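Rivine Refurbishing
Position vacant: Bench Technician, Desktop Repair (part time)

Rivine repairs and resells office computers for schools and small businesses. The position is at our Burnel workshop and reports to Shireen Mokgethi, Workshop Supervisor.

Duties
Test incoming desktops and record faults against the asset number.
Replace processors, memory, power supplies and drives.
Erase storage to the workshop standard and label each unit.
Organise spare parts and keep stock records up to date.

Requirements
At least 2 years of paid repair work, or a relevant certificate.
Able to lift a packed desktop to bench height.
Clear written English for fault notes.
Own transport is an advantage, as the last bus leaves before the late shift ends.

Hours and conditions
Shifts total 58 hours a fortnight. The initial contract runs for 6 months and may be renewed. Safety footwear is supplied. Travel between Burnel and the Greltitz store is paid at the standard rate.

Selection
Shortlisted applicants complete a written test and a bench task. The pass mark for the written test is 73 per cent. Tools are provided.

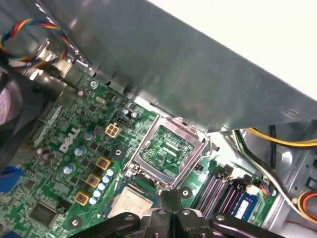

Processor and socket on a Dell motherboard.

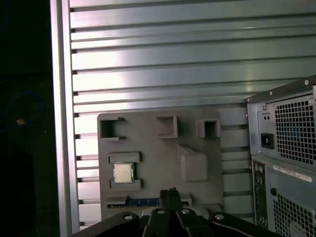 How to apply
Send a résumé and the names of two referees to Farhad Sharifi, Staffing, by 29/09/2021. Quote "Bench Technician, Burnel" in the subject line. Late applications will not be considered.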